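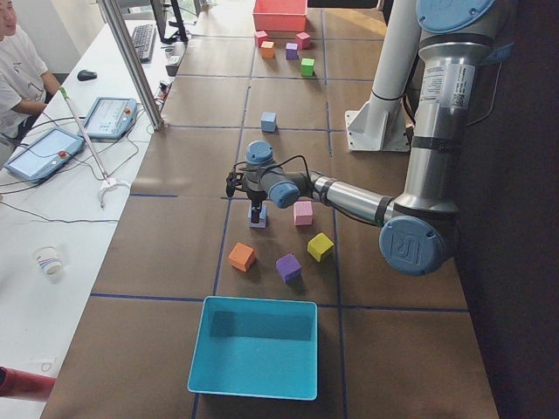
Section 4. Covering a table from the Plaken roll holder

Before you cover your first table, please be sure that the roll holder is fixed to the wall or to the end of the table as explained in Section 3, and that the cutting bar moves freely. The holder accepts paper rolls up to 21 inches wide. For a wider table the paper is laid in several lengths, side by side, and the joints are closed with tape. Brown paper is a good choice for a long work table, and it also takes tape lines well if you want to divide the surface into rectangular cells, as in Figure 1, with dark blue lines that are easy to see against the brown. White paper shows pencil better but it becomes dirty more quickly.

4.1 Loading the roll

1. Close the cutting bar and turn the lock to the red mark.
2. Pull out the steel rod to the left. If it does not come out, turn it a quarter turn and pull again.
3. Put the roll between the two side plates. The free end of the paper must come from under the roll, toward you.
4. Push the rod through the side plate, through the core of the roll and into the opposite plate until you hear a click.
5. Set the brake wheel to 4. This is the correct position for a full roll.

Note: Some rolls are sold with a plastic plug in each end of the core. Remove both plugs before step 3. Keep them if you plan to store the roll later.

CAUTION: The cutting bar has a sharp toothed edge. Never put your fingers between the bar and the plate, also not when the lock is closed.

4.2 Preparing the table

Clean the table with a cloth that is only a little damp and let it dry completely. Moisture under the paper makes waves, and these do not go away after drying. Old tape should be removed together with its glue. For hard glue we recommend a plastic scraper. Metal scrapers leave scratches which later can be felt through the paper.

If the table has an oiled surface, wait 8 days after oiling. Oil will pass through the paper and leave dark spots.

4.3 Laying the paper

1. Open the lock and lift the cutting bar with one hand.
2. With the other hand, pull the paper slowly over the table. Pull from the middle of the edge, not from a corner.
3. Leave enough paper at both ends to fold it under the table top.
4. Lower the bar and tear the paper upward against the teeth, beginning at one side.
5. Fold the far end under the table top and fix it with tape from below.
6. Go back to the near end. Smooth the paper with your flat hand in your direction, then fold it and fix it the same way.
7. For the next length, repeat steps 1 to 6. Let it lie a finger's width over the first one.
8. Close the joint with one long strip of tape. Do not use many short pieces.

Note: If the paper tears while you are pulling, the brake is too strong. Turn the wheel back by one position. If the roll continues to turn after you stop, the brake is too weak.

4.4 Marking lines

Make small pencil marks along two opposite edges first. Put the tape at the first mark, unroll it in the air over the whole distance, hold it tight, and only then lower it on the paper. Press from the middle to the ends. A line that is not straight can be lifted during the first minutes. Later it may take the surface of the paper with it.

When all lines in one direction are finished, make the lines in the other direction.
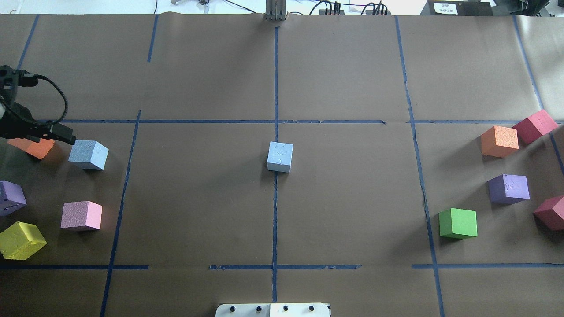

Figure 2. Kraft paper with a grid of blue painter's tape; foam cubes on the surface.

4.5 Changing the paper

It is normally enough to change only the length that is worn. Cut the tape at the joint with a knife, but do not press so hard that you cut the table. Take away the old length and lay a new one as in 4.3. Paper without tape can go with the waste paper. For paper with tape please ask your local collection service.

4.6 Spare parts

Cutting bar, steel rod and brake wheel can be ordered separately from Drikasell. The order number for the cutting bar is 259. Holders that were bought before August have the older rod with a flat end, so please write this in your order. In the Saneck area, parts can also be picked up at the counter.

Text: Eglītis. Revised 12/3/25.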